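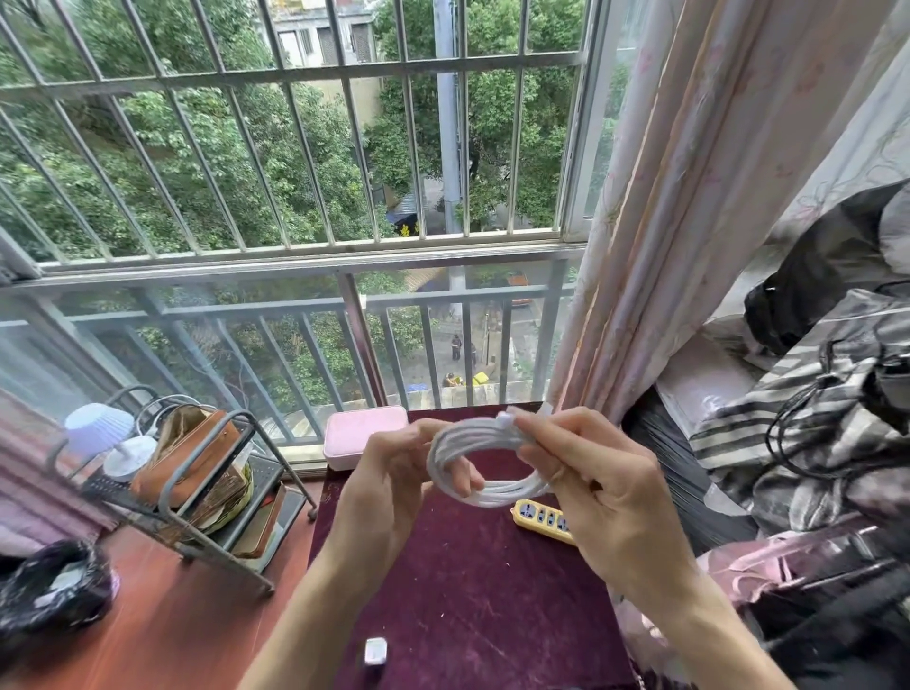 Proyectos de alumnos – Tecnología y consumo

Cables en casa: cuántos guardamos y cuántos usamos

El trabajo parte de una pregunta sencilla: qué pasa con los cables cuando se cambia de teléfono o de ordenador. Repartimos un cuestionario entre las familias del barrio de Tanasarn y recibimos 41 respuestas completas. Cada hogar anotó los cables que tenía, el tipo de conector y si los había usado en el último mes.

En total se declararon 886 cables. Los de carga eran los más numerosos, seguidos de los de audio y los de red. En 16 hogares había al menos una caja o un cajón dedicado solo a guardarlos, casi siempre sin etiquetar.

También preguntamos por el reciclaje. La mayoría no conocía el punto limpio de Jesilari – abre por las tardes, hasta las siete – y varias familias creían que los cables iban al contenedor amarillo.

Los datos tienen límites. El recuento lo hizo cada familia y no pudimos comprobarlo. Algunas incluyeron los alargadores y otras no, porque la pregunta 3 estaba mal redactada. En julio repetiremos la encuesta con esa pregunta corregida.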